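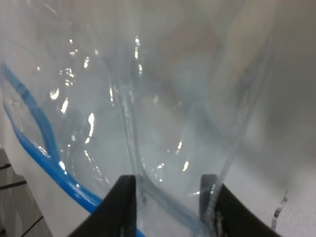

**Qual é a perda de autonomia de um híbrido usado quando a bateria de tração envelhece?**

Nos veículos que ensaiámos, a perda reflete-se sobretudo no consumo urbano, porque o motor térmico passa a arrancar mais cedo e a trabalhar durante mais tempo em cada ciclo.

## 1. Âmbito

O relatório compara 2 automóveis híbridos do mesmo segmento, cedidos pela oficina Idside para ensaio em percurso fixo. Os veículos são designados por A e B. O veículo A mantém a bateria de origem; o B recebeu um conjunto recondicionado, fornecido pela Foltumia. O trabalho foi realizado por Tahsin Munshi (aquisição de dados) e Mahfuz Gamage (tratamento e redação), no âmbito da unidade curricular de Sistemas de Propulsão.

Ficaram fora do estudo a degradação do inversor, o estado dos pneus e o custo de substituição da bateria.

## 2. Método

O percurso, a que chamámos Nindgate, é um circuito urbano fechado com semáforos, uma subida prolongada e um troço final de via rápida. Cada veículo cumpriu nove voltas, sempre com o mesmo condutor e com o ar condicionado desligado. A pressão dos pneus foi acertada a frio antes de cada sessão.

Os dados foram lidos pela tomada de diagnóstico, com intervalo de amostragem de 1000 ms. Registaram-se:

- estado de carga indicado
- tensão total do conjunto
- regime do motor térmico
- velocidade
- caudal de combustível estimado pela centralina

As voltas interrompidas por trânsito parado foram repetidas. O ficheiro consolidado contém 141 arranques do motor térmico, somados os dois veículos.

## 3. Resultados

No veículo A, a tensão cai de forma acentuada na subida e o motor térmico entra quase sempre antes de meio da rampa. No B, a entrada ocorre mais tarde e com menor dispersão entre voltas. Em via rápida as curvas de consumo sobrepõem-se - o contributo elétrico nesse troço é reduzido em ambos os casos.

O estado de carga indicado revelou-se um mau indicador isolado. O veículo A apresenta valores próximos dos do B em repouso, mas perde-os depressa sob carga, o que é compatível com um aumento da resistência interna. Esta não foi medida diretamente.

## 4. Limitações

O caudal de combustível é um valor calculado e não foi aferido com depósito auxiliar. As sessões de dezembro decorreram com temperaturas mais baixas do que as restantes, e a correção térmica aplicada é linear - uma simplificação discutível para células de níquel-hidreto metálico.

Falta repetir o ensaio do veículo A depois da limpeza do filtro de ventilação da bateria, que só foi inspecionado no fim da campanha.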